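Snack shelf sorting — who else does this with bins?
Board: Kitchens, cupboards and larders

janaina_sales
Started this thread after boring everyone in the October chat thread with it, so apologies if you've already had the short version. I have finally sorted the snacks! We had one enormous cupboard where crisps, biscuits and chews all went in together, and whatever was at the back stayed there until it was a museum piece. I spent Wednesday evening pulling the lot out on to the table and putting it into cream plastic bins, the small ones with the oval handle hole in the front.

The thing I'm most pleased with is the labels. No words at all. A triangle, a square and a circle, straight on the plastic in black marker. Triangle is for tall things in tubs, square is for packets that will stand up on their own, circle is for all the little bits. My youngest can't read yet and my mother-in-law won't put her glasses on to fetch a biscuit, so shapes suit the pair of them.

The crisp tubs were what started me off. On a shelf they roll, they fall on your head, they knock the tea over. In a bin they just lean. 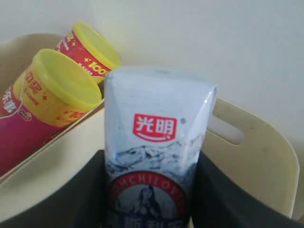 Genivaldo Caldeira: I'd stand mine bolt upright or not bother. A leaning tub means broken crisps at the bottom, and you end up eating crumbs with a spoon. Get a taller, narrower bin and pack them tight.

janaina_sales
Genivaldo, I did think about tall ones! But then you can't get a hand in beside them, and I like being able to grab a tub by its side and pull. The lean doesn't bother me. We get through them far too quickly for crumbs to become a problem.

Jinlong_Li
Love this. We did something similar at my parents' place, where half the cupboard is crisps and sweets from the Chinese supermarket and the packets come in every size going. Are the bins the Candia ones? I had a set and the rims went a bit wavy after the dishwasher, but they slide out beautifully.

janaina_sales
No, from the hardware shop in Groltatcombe, bottom shelf, 48 pence each in the clearance. I nearly bought the whole stack. I'm still sorry I didn't.

Nayara M
48 pence!! I paid more than 5 pounds for one Rocha basket and it hasn't even got a handle.

Can I be the awkward one about the marker though? I did my bathroom tubs in permanent pen and then changed my mind about what lived where, and I was scrubbing for a whole afternoon. Sticky labels peel off. Or tie a luggage tag through the handle hole.

janaina_sales
That's the beauty of shapes, Nayara — a triangle doesn't mean crisps unless I say so. If I decide next month that triangle is for pasta, the bin doesn't have to change at all. I scribbled them in quite roughly and I rather like them that way. Sticky labels last about a day in this house before somebody picks the corners off.

All three together, side by side:
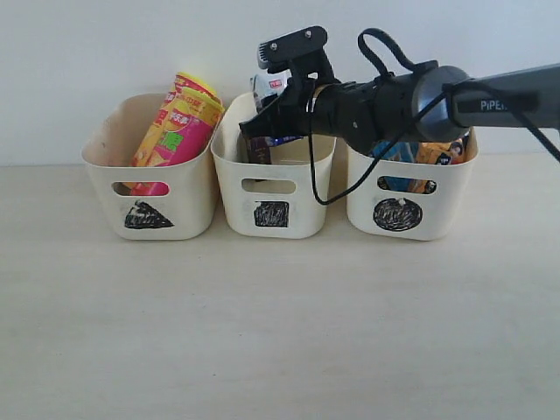
Triangle, square, circle, left to right.

Thaís Aguiar
Oh that's cheering! I want to go and empty a cupboard now and it's nearly midnight.

My only question is the circle bin. Doesn't it turn into the new messy cupboard, only smaller? I have a "little bits" drawer and it's a disgrace. There are batteries in it.

janaina_sales
It's a jumble, yes, and it's allowed to be. Everything in it is small and bright and gets eaten first, so it never has time to go bad. The rule is food only, so no batteries.

Genivaldo Caldeira
I'd split the circle into two. Sweet one side, savoury the other, bit of card down the middle. You can't have chews living with crackers, everything ends up tasting of strawberry.

Jinlong_Li
Sealed packets, Genivaldo. Nothing is going to taste of strawberry.

Genivaldo Caldeira
You haven't met my grandchildren. Nothing stays sealed.

Nayara M
What about fresh stuff, do you keep that right away from the bins? Nena (my aunt, some of you will remember her from the jam thread) had tomatoes in with the biscuits for years and swore by it. She said if the children saw something red on the way to the crisps they'd sometimes take that instead. I thought it was daft and then I watched it work on my own two.

janaina_sales
I am so with Nena on this. Mixing it up a bit is half the fun, and the handle hole makes a good little window at child height.
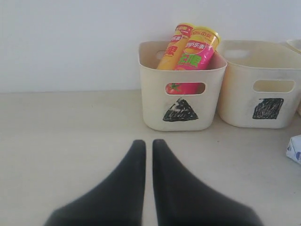
Crisp tubs up top, a bit of red showing through the handle.

Thaís Aguiar
I'm converted. Tomato by the crisps, why not.

Genivaldo Caldeira
I am not converted. A tomato under two tubs is a squashed tomato. Fruit bowl, on the side, where people can see it.

Jinlong_Li
The tubs weigh next to nothing though. I'd worry more about forgetting it was in there. Ours would be soup by the weekend.

janaina_sales
Fair point, Jinlong, I'll be checking on it when I put the kettle on. And Genivaldo, you're welcome to come and draw me a fourth shape for your fruit. I was thinking a star, but I can't draw stars.

Nayara M
Do a cross. Two lines and you're finished. Also, which aisle in the Groltatcombe shop? I'm going past tomorrow and I've got 39 jars of spices that could do with this treatment.

janaina_sales
Last aisle, past the paint, bottom shelf on the left. Take a big bag!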